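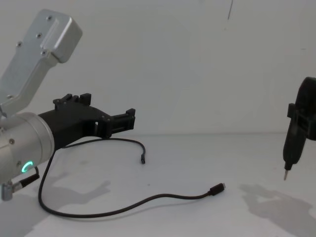

White table, gripper at left, green ring lit.

December, bead bench notes

Okay, so the giveaway batch! I promised 27 lampwork beads for the Nestbridge swap and I've got 24 I'd let out of the house, so 3 to go. The blue ones with the raised dots came out so pretty I may have done a little dance at the kiln (sorry, neighbors).

Tried the new Plisero glass rods in ivory. They're shocky — two popped in the flame before I learned to warm the ends way out in the back of it and creep in. Once they're warm they melt like butter. The ivory goes a bit gray next to turquoise, though, and I kind of love it. Will do a few more that way on purpose. 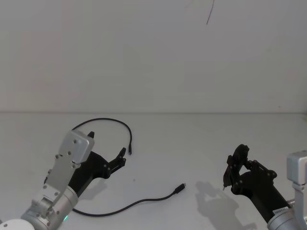
Holes and bead release

Still fighting chips at the hole ends. I think I'm dipping the mandrels too thin. Did a second coat on half of them and let those dry overnight, and the ends look rounder already. If anyone at the bench has a favorite release, leave me a note on the shelf!

Shipping

Treveo padded mailers are fine for single beads, but I'm boxing the sets. Counted the spacer jar while I was at it: 136, plus the chipped ones I keep meaning to toss.

To do: clean the reamer, order more turquoise, write the little cards, draw the name for the free bead after supper.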